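4.2 Comparação entre garras no esvaziamento de caixa

Os resultados da secção anterior foram obtidos com objetos isolados sobre superfície plana, condição que favorece qualquer garra e diz pouco sobre o uso real. Repetimos por isso a comparação dentro de uma caixa metálica de paredes inclinadas, com duas garras de dedos paralelos: a Skuvura, de dedos lisos e rígidos, e a Treneck, cujos dedos cedem ligeiramente ao contacto. O controlador foi o mesmo nos dois casos (Randimier, versão 4), com os mesmos limites de velocidade e de força.

A documentação da Treneck atribui à flexibilidade dos dedos uma melhoria geral da preensão em espaços confinados. A afirmação é difícil de avaliar tal como está escrita, porque não se diz que objetos foram usados nem a que distância das paredes se encontravam. Tentámos reproduzir a vantagem com o conjunto de objetos Acheampong, que inclui artigos domésticos e brinquedos de formas irregulares, colocados na caixa em posições sorteadas antes de cada série.
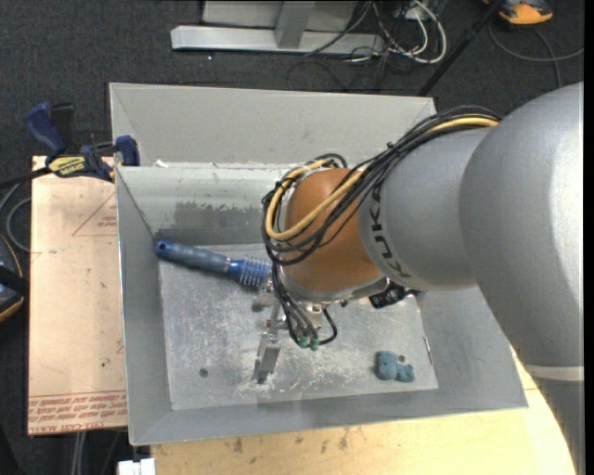 Figura 7. Garra montada num braço KUKA, sobre a caixa metálica, com uma escova de cabelo azul e um pequeno brinquedo no fundo.

Executámos 907 tentativas no total. Destas, 300 foram feitas com objetos encostados a uma parede, e é nesse subconjunto que a diferença entre as garras se torna visível, a favor da Treneck. No resto da caixa, a diferença fica dentro da variação que observámos entre séries da mesma garra, e não vemos motivo para a interpretar. Um leitor que olhasse apenas para a média global concluiria que a Treneck é melhor em toda a parte, conclusão que os nossos dados não sustentam.

Há ainda uma questão de calibração. Ao rever os registos, verificámos que cerca de 79 falhas da Skuvura ocorreram antes de recalibrarmos a altura de aproximação. Com dedos rígidos, um erro pequeno em altura leva a ponta a tocar no fundo e o controlador interrompe o movimento; com dedos flexíveis, o mesmo erro passa despercebido. Pode argumentar-se que essa tolerância é uma qualidade da garra. Parece-nos mais prudente dizer que ela esconde um defeito do sistema — e que o defeito reaparecerá noutra tarefa. Mantivemos essas tentativas na análise, mas assinaladas à parte.

Os cabos que acompanham o punho são outra variável que raramente se discute. Em algumas orientações, o feixe limita a rotação disponível e o planeador escolhe uma aproximação pior, seja qual for a garra montada. Não medimos este efeito separadamente. Suspeitamos que explique parte das falhas junto aos cantos — onde ambas as garras tiveram o seu pior desempenho — mas a suspeita não passa disso.

Também não testámos caixas com outra inclinação de paredes, nem objetos empilhados. A comparação com câmara montada no punho é tratada na secção 4.3.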